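Courses > Handling and Storage > Part One > Chapter 3

Chapter 3. Marking Blocks and Setting Out a Table

24/11/2020
By Ingrid Vasko

Chapter 2 dealt with plain parts that are told apart by size and shape. Many parts can't be handled that way. Two blocks may have the same outline and the same color and still belong in different trays. The usual answer is a printed mark. In this chapter you will learn how a square mark is laid out, which faces of a block should carry one, and how to arrange blocks, sheet and tray on a work table before any sorting begins.

You will need the Skosach worksheet from the back of the book and a set of plain blocks. The Pascual tables in the appendix list 50 patterns. Start with the first few.

3.1 The parts of a square mark
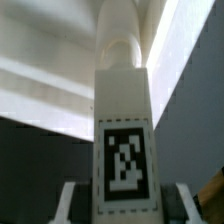

A mark has to be found before it can be read. The eye, or a camera, looks first for a strong edge between dark and light, and only then for the pattern. The tag on the off-white block has a thick black square frame for this reason, with a white margin outside it and a dashed gray line around the margin. Inside the frame the white and black cells make up the pattern. If the black frame is trimmed, throw the label away and print another. A label cut a little crooked in the margin can still be used.

Print at 600 dots per inch if your printer allows it. Press the label flat, working from the middle toward the corners.

3.2 Setting out the table

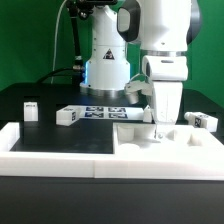 Place the items that will stay put first, and leave the parts until the end. Most tables have a reference sheet, one or more trays, and an open area where parts wait. The sheet should lie flat and should not slide when a block is set against it. On the black table, the white sheet with its two-by-two grid of markers is at the back, and the tray is in the foreground. One block lies on its side at the left edge of the sheet, with a marker on its end face. Another is upright farther left. Note the position of every block in your worksheet before you move any of them, and record whether it is standing or lying.

A dark tabletop suits white parts. With dark parts, use a light surface or put down a sheet of paper. Altetar mats come in both colors and are the ones used in the exercises.

3.3 Which faces to mark

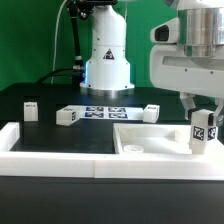 Ingrid Vasko

One mark is enough only if the block is always seen from the same side. A block that is turned, tipped or lifted needs a mark on more than one face. Mark two faces that meet at an edge, so that from a corner view both can be seen. A top mark helps when blocks stand close together.

Exercise 3.1. Mark two blocks on one face and two blocks on adjoining faces. Set them out as described in Section 3.2. Walk once around the table and write down each place from which a block shows no mark.

Exercise 3.2. Repeat with the blocks on their sides. Keep both sheets for use in Chapter 4.

Related
Chapter 2: Sorting by Size and Shape
Chapter 4: Filling a Shallow Tray
Pascual Tables, Patterns 1 to 50
Trorketti Label Stock, Order No. 1419
Corrections to Part One, December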